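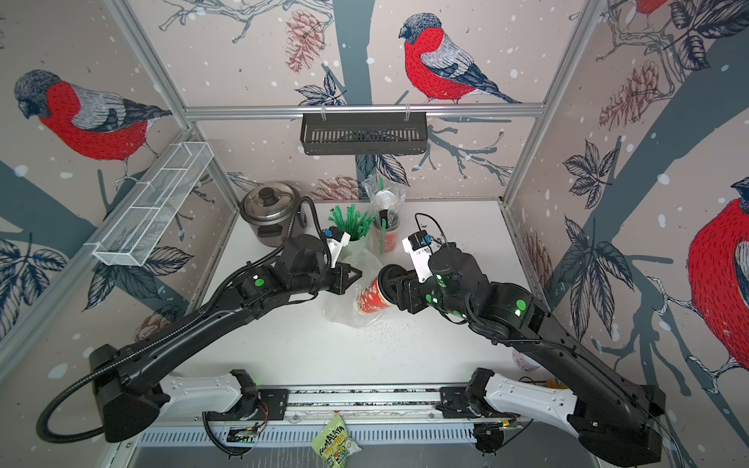
**Juvmont's winter bird count is back, and the bullfinches are stealing the show**

If you have been anywhere near the feeders behind the Juvmont library this November, you have probably already run into Marjan Kazemi, bundled up to the chin and very happy to tell you what just flew in. She has looked after the town's backyard bird count for years now, and she says this season has started off better than any she can remember.

So far 217 households have sent in their tally sheets, and between them they have reported 1,529 birds. Most of those are the usual sparrows and tits, of course, but it is the bullfinches everybody wants to talk about, with their red breasts and their habit of sitting still long enough for you to get your coat on and go have a proper look. Three streets along the Brudular creek have had them nearly every morning, which has made those streets rather popular with people walking their dogs a little slower than they need to.

"My phone rings at breakfast and I already know what it's going to be," Kazemi said, laughing. "Somebody has one on the fence and wants to know if it counts when it's sitting on the neighbor's side. It counts! Just talk to your neighbor so we don't get it twice."

Taking part is easy, and you don't need to know much about birds to do it. Pick any half hour before noon, watch your yard, balcony or a corner of the park, and write down the largest number of each kind you see at one time. Sheets can be picked up at the library desk or at the Kyei bakery, where you can also drop them off again (and come away with a warm roll, if you get there before ten).

The Fonero garden store is keeping sunflower seed at a lower price for as long as the count runs, and it has small bags for anyone with just a window feeder to fill. Kazemi asks that people rinse their feeders in hot water every week or so and let them dry before filling them up again.

Sheets will be accepted through the end of the month.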